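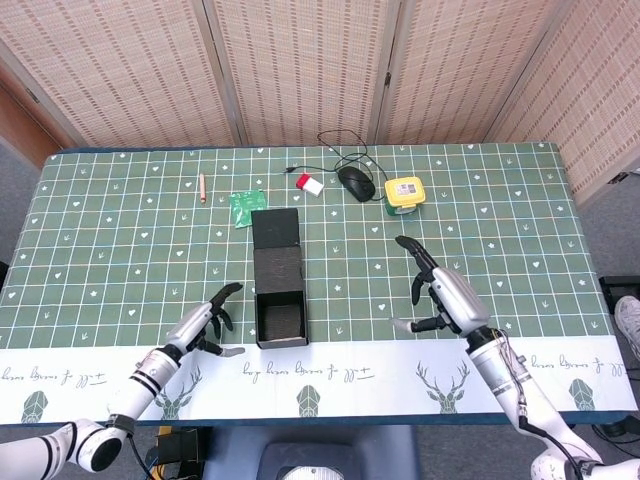 Fig. 2. Tablecloth with printed border strip.

4. Washing and storing your Panden tablecloth

Wash the cloth before first use. It leaves the factory with a finish that makes it hang beautifully and repel every drop of water except the ones you want to wipe up with it.

1. Shake out the crumbs. Outdoors, if you value your machine's filter.
2. Treat stains from the back of the cloth, dabbing with cold water. Scrubbing moves gravy sideways.
3. Turn the cloth printed side in and wash on a gentle cycle at 30 degrees. Fill the drum halfway.
4. Hang it up by the plain edge. Pegs leave small dents in the border, and guests do find them.
5. Iron on the reverse while slightly damp.

Note: Cloths may shrink by up to 2 per cent in the first wash. If yours shrinks by more, please check the dial before writing to us.

CAUTION: Do not tumble dry. Do not bleach. Candle wax should be left to harden and then lifted with a blunt knife. The sharp one works faster, and we sell replacement cloths (part 281).

For storage, roll the cloth round a cardboard tube. Folding is allowed, but the creases will be with you until September.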